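Shop Automation Board > General > Can they do real chores yet?

feedline_ok
Mar 11, 2023
Splitting this off from the laundry folding thread. My position is that household and shop-floor chores are the same problem: mixed parts, poor access, flexible things in the way. PC teardown and rebuild is a fair test. Cases are cheap, the parts are keyed, and any teenager can do it with one screwdriver.
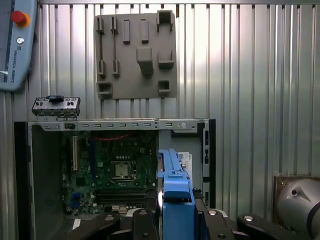

I would call a machine ready when it can empty and refill a used desktop with no one touching the cell for a full shift. We ran 6 models through our refurb bench at Nombridge last June, all by hand, and no two used the same drive retention.

tarn_bolt
Disagree that it's the same problem. A shop can fixture. You print a nest for each part, the part is always presented the same way, and half the perception work is gone. Try that with a kitchen drawer.

feedline_ok
You can fixture the part. You can't fixture the cable bundle.

tarn_bolt
You can tie it back before the case goes in the cell. One operator, one zip tie.

feedline_ok
Then the operator is doing the hard part and the machine is doing the easy part.

m_quill
Two arms change this more than either of you allow. With one arm you have to park whatever you just moved. With two, one holds and the other inserts. Memory and drive brackets both want that.

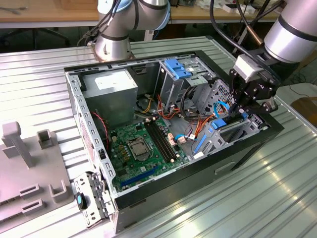 Cost is the other side. Two arms means two controllers, a shared work envelope and a lot of time spent on collision zones. We quoted a dual cell on the Wivadeck line and the integration hours came to 700. At that price a person wins unless the volume is there.

oldpneumatic
What volume? We do 1,000 units a month and I still couldn't get it past purchasing.

m_quill
Depends on mix. With 3 chassis types I'd look at it. Past that the changeover eats you.

tarn_bolt
Agree on mix. Also nobody has mentioned force. Seating a DIMM takes a firm push on a board that flexes. Position control alone will crack something sooner or later.

feedline_ok
Wrist force sensing handles that. The Bianchini cell has done connector seating with it for two years. Latches I'm less sure of.

oldpneumatic
Connector seating on a new board in a clean tray. Send them one of mine with the clip already broken.

m_quill
Has anyone here run the Lanura fingers on thin plastic brackets? The stock pads slip on ours.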